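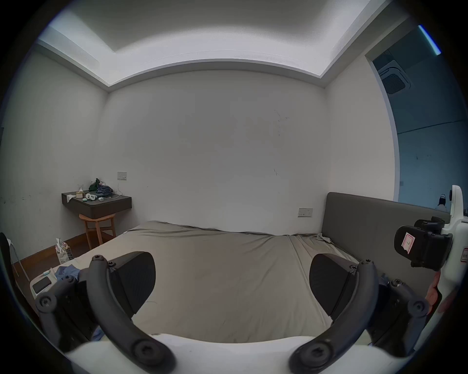
Figure 3. View from the hand-held gripper in a bedroom, with the jaws in the foreground and a bed with a taupe fitted sheet beyond them.

4.2 Segmenting the jaws out before we track anything

Figure 3 is the kind of view that made me rewrite the front end of our tracker, so I'll spend this section on it. Both jaws rise from the bottom of the image, and they stay put in the image while the whole room slides about behind them. A visual odometry package loves that. It finds lovely crisp corners on the bolt heads, locks onto them, and happily reports that the device isn't moving at all. My first run through Mtshali (our tracking pipeline, named well before I joined) gave a trajectory that sat on the origin for most of a demonstration and then leapt sideways when somebody turned quickly. I stared at that plot for an embarrassing amount of time!

The obvious fix is a mask. We had one already, a fixed polygon that Villads Mikkelsen drew by hand for the early Bilden recordings, and it worked well enough as long as the jaws stayed open. Once they close, the arms swing inward and the polygon covers the wrong pixels on both sides. You lose good background features where the arms used to be, and you let in bad ones where the arms are now. I tried growing the polygon to cover the full sweep of both arms, and the tracker promptly starved in plain rooms, which had been short on features to begin with.

So the mask now depends on jaw opening. We estimate the opening from the image itself, by matching the two dark pads against templates rendered at 20 evenly spaced openings, and we interpolate between the two best matches. The mask for that opening is then dilated by a small margin (more on the margin in a minute) and handed to the feature detector. Everything under it is ignored. I had hoped to do this with a learned segmenter, and Halfdan Hedegaard did train one for me, but it tended to call dark household objects "gripper" whenever they came near the pads, and the template version is easier to debug when it goes wrong. You can just look at which template it picked.

4.3 Plain walls, soft sheets

Masking the jaws gets rid of the worst features and leaves us with whatever the room can offer. Bedrooms are hard going here. In Figure 3 the walls and the ceiling are white and the bed is a big expanse of one colour, with wrinkles near the head and along the right side. Wrinkles look great to a corner detector, right up until a hand or a jaw presses on the mattress and they all shift. Before I down-weighted them, they were dragging our estimates toward the demonstrator's elbow.

What we want instead are small rigid things on far surfaces. The wall socket panel and the light switch plate are both good anchors, and the border around the recessed ceiling gives us long straight edges. Lines turned out to be worth far more to us than I'd guessed, so Mtshali now tracks line segments alongside points. The bedside shelf is a mixed bag. It's fixed to the wall, which is lovely, but it holds a heap of clothing and a draped tissue, and I wouldn't want to hang a trajectory off either of those.

Doorways get their own rule. There's one at the upper right of the figure, opening into a darker room with a glowing strip light in it. Left alone, auto-exposure hunts whenever a bright source like that enters or leaves the view, and patch matching falls over because every patch has changed brightness at once. We normalize each patch by its own mean and variance before comparing, and we throw out any feature within 20 pixels of a saturated region. Neither trick is new (I borrowed both from much older code), but leaving out either one hurt us in hallways and doorways in particular.

4.4 How we weight features

Each feature gets a weight made of two terms. The first is a rigidity score, which comes from how well the feature agreed with the estimated camera motion over its lifetime. The second is a crowding penalty, so that a busy tabletop can't outvote the rest of the room. We cap the total at 200 features per image, and the cap is filled by weight, not by detector response. I fiddled with that number a lot. Higher caps slowed the solver and mostly let in more fabric.

We ran the full front end over 1269 recordings from the Galtdale set, all homes, all captured with hand-held grippers. I went through the failures by hand with Villads, and they fall mostly into 2 groups. In one, the demonstrator brings the device so close to a surface that almost nothing is left outside the mask. In the other, the opening estimate flips because something dark is held between the pads. The first we can't do much about without inertial data. The second we now catch with a simple limit on how fast the opening is allowed to change, and a recording that breaks the limit gets flagged for a person to check.

About that margin. If the mask is too tight, the blurred edges of the arms leak through during quick motions and we're back to tracking bolts. If it's too generous, we throw away the strip of background right beside the pads, and that strip matters a great deal during grasping. I ended up scaling the margin with the estimated image motion, so it's thin when the device is nearly still and fat when it's swinging. Halfdan thinks this is a hack and he may be right, but the Ammont planner downstream has stopped complaining about jumps in the wrist pose, and I'm leaving it in for now. The colour of the pads matters a bit too, by the way. Anybody building a device with pale pads will need to redo the templates, and I'd expect white pads against white walls to be a real nuisance.

2 comments
20 shares

Related items
Line features for indoor tracking with hand-held devices
Estimating jaw opening from a single wrist view
Notes on the Galtdale recordings: naming, splits and known faults
Smoothing demonstrations for the Ammont planner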